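03/01/2024 – Medina Technical College Robotics Club Publishes Bin-Clearing Project Records

Student team releases gripper test logs, jaw drawings and control code ahead of May meet

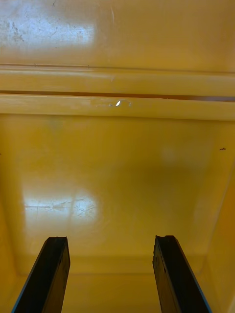
Wilma Gourlay asked at the club's open review whether a parallel gripper was the right choice for a bin with curved corners, and whether the students had considered suction. The team's written response is included in the release and is summarized below.

MEDINA – The Robotics Club at Medina Technical College has published the complete working records of Catness, a student project in automated bin clearing. The records cover 1,684 pick attempts made during the fall and winter terms with a two-finger parallel gripper and a wrist-mounted camera. They include attempt logs, camera frames, drawings for the gripper jaws and the source code for the pick planner, which the students call Uvo.

Catness was set up as a second-year elective and moved to the club when the elective ended. The task is to remove mixed small parts from a plastic bin one at a time, place each part on a tray and stop when no parts remain. The stopping condition proved to be the most difficult requirement. Early versions of Uvo continued to issue picks after the last part had been removed. The planner treated bright reflections from the glossy plastic as parts and sent the jaws toward them.

"We had a planner that picked well and did not know when to quit," said Shivam Pathak, student lead for software. "Most of the winter term went into the empty bin."

The current version compares frames taken from three wrist positions before it accepts a candidate part. A reflection shifts across the plastic as the camera moves, while a part stays fixed relative to the bin. Candidates that shift by more than a set threshold are discarded. Scratches and scuffs do not shift in this way, and the team handles them with a separate check on apparent height. In the final test series of 300 empty-bin trials, the planner stopped correctly in all but 13. Each of the failed trials is logged with its frames.

The students elected to leave room lighting unchanged during the series. A diffuser placed over the work area had reduced false picks in an earlier trial, but the meet rules do not permit teams to modify the lighting at the venue.

On the question of suction, the team reported that a single cup was tried in the fall term. It held flat parts reliably and performed poorly on ribbed and perforated parts, which make up a large share of the competition set. The parallel jaws were retained. Parts lying against a curved corner remain a known limitation. The planner now attempts to drag such parts toward the center of the bin before closing on them, at a cost of several seconds per part.

Jaw geometry was revised twice. The published drawings show the current jaw and both earlier designs, with notes on tip width and opening distance. Ivana Durán, student lead for mechanical design, said the drawings were released with their revision notes intact so that other clubs can see which changes had no measurable effect.

"The second revision took a month and moved the success rate very little," Durán said. "That is in the notes too."

The project was carried out in Room 313, where the club shares bench space with the college's electronics course. Faculty adviser Traian Avram reviewed the test protocol and required that every attempt be logged, including attempts stopped by hand. Attempts stopped by hand are counted as failures in all published totals.

Catness will be entered in the student automation meet at Goltunska in May. Teams at the meet receive a bin and a set of parts on arrival and are allowed a single calibration period before scored runs begin. Scoring is based on parts placed, elapsed time and the number of picks attempted after the bin is clear. Tetteh Lamptey will operate the station during scored runs, with Pathak and Durán on the bench.

Work remaining before the meet includes a shorter calibration routine and a change to the drag motion, which at present can push thin parts up the side wall of the bin. The club will not change the jaw design again before the event.

The records are available on request to schools, clubs and individual students, free of charge. Requests should state whether the full frame archive is needed, as it is supplied separately from the logs and drawings. Corrections to the data will be issued as numbered updates.

Contact: Robotics Club, Medina Technical College, Room 313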